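Sorting the sticks

I finally got to the bundle of sticks that has been sitting on the shelf in the back hall. Toivo Rautiainen gave them to me in March, when he was clearing out his shed in Brirncombe, and they had been in a paper bag ever since. He had written "18 in" on the bag, which is generous for some of them. He cuts them for plant supports and always makes more than he needs.

I want to use mine for the peas and for two pots of sweet peas by the kitchen door. The store kind are fine, but they are all the same length and they snap on me when I push them into the tub with the heavy soil.

The first job is getting them out where I can look at them. I used an old bath towel on the table, the blue one that sheds, because sticks roll on a bare tabletop and I was tired of picking them up off the floor. Terry cloth holds them pretty well. It did leave lint on everything.
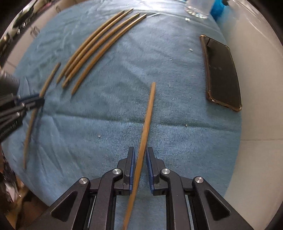 Peas are not fussy about what they climb, but I am a little fussy about what goes in the pot. A stick that leans out over the rim catches my sleeve every time I go by with the watering can. So I lay them side by side with the tapered ends the same way and look at how they bend. Four of the ones on the towel have a gentle bow to them and sit nearly parallel, so they can go in one pot, leaning in toward the middle, and get tied at the top. The darker streaks don't bother me. I run a thumbnail along those and if the wood feels sound it stays.

For tying I use cotton string, cut to 70 cm, which goes around the tops twice with enough left for a knot. I tried wire one year and it cut into the stems.

The tub with the heavy soil gets whatever is thickest. I make the hole first with a screwdriver – that saves a lot of pushing – and then set the stick and firm the soil with my hand. The sweet peas can have the thin ones.

There are more still in the bag and I'll do those another evening. Reijo Toivonen has asked for a few for his beans, and I said he could have the long ones if he brings back my good pruners.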